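Workshop notebook, Tasevbridge, wash corner
Tuesday, after lunch

I continue with the bottles for the wash corner. Last week's page ended in the middle of the question of the tray, so I start there.

The old arrangement at the Tasevbridge sink was that every bottle stood directly on the shelf. The pumps drip a little after use, the soap goes under the bottle, and after a month the bottle is glued to the paint. When I took the old ones away in May, one of them brought a round piece of paint with it. I have sanded the place and painted it again, but I do not want to do this every spring. So the bottles will now stand in a tray, and the tray can be taken to the sink and rinsed.

I covered the table with white paper before starting. On white paper a drop of soap is easy to find, and I could also draw with a pencil where the tray ends. The back corner of the sheet is cut at an angle, it was the end of the roll and I did not want to open a new one for this.

Trays tried:

The first was the metal one from the Alemneh kitchen. It is too deep, the pumps are hard to press when the bottle stands so low, and it scratches the shelf. Returned to the kitchen.

The second is the gray plastic one, shallow, and one can see through it. I prefer it. When there is soap below, it can be seen without lifting anything. It is light, so it will slide if somebody pulls a bottle out too fast. I will put 2 strips of rubber under it, from the leftover of the door seal.

Then the order of the bottles. I moved them in and out of the tray several times, in every order that I could think of. My notes from this:

The bottle with the blue pump is a tall one. If it stands in front, the others are hidden behind it and the hand has to go around. It should stand at the left or at the back. At the left is better, people see the blue color when they come through the door and it is easy to say "take the blue one".

The light green one can stand anywhere. For now, in the middle.

The white one with the white pump goes toward the wall. It is used least. The label side should face out, otherwise it will be mistaken for the soap by anybody who is in a hurry.

All spouts should be turned so that they are over the tray and not over the edge. This sounds simple, but the pump heads turn by themselves when pressed from the side, and by evening they will point in every direction. I don't have a solution. Perhaps a small ring of tape on the neck would help. To be tried.

Drip test, tall bottle only: I pressed the pump 3 times and then left it. After ten minutes there was one drop on the paper, below the spout. After one hour there was no second drop. The other two bottles I still have to test in the same way.

Measured the free part of the shelf again: 63 cm between the tap and the wall. The gray tray fits with enough place left for the nail brush and the roll of towels. In the earlier drawing from Cundberg the shelf is shown shorter, so please do not use that drawing any more. I have written "old" on it in red.

Refilling. The big Votus can is under the sink, and the funnel is hanging on the nail beside it. Please refill at the sink and not on the shelf. If the bottle is filled up to the neck, the soap comes over when the pump goes back in, so leave two fingers free at the top.

Still open: rubber strips, tape ring, drip test for the other 2, and a label for the shelf with the refill rule. The paper stays on the table until the drip test is finished, please do not put cups on it. 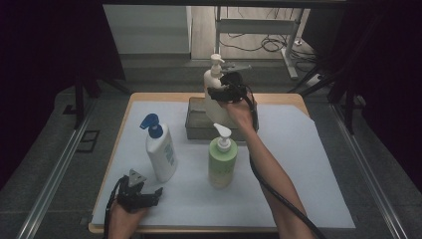 Trying the order of the bottles on the paper, white one at the tray.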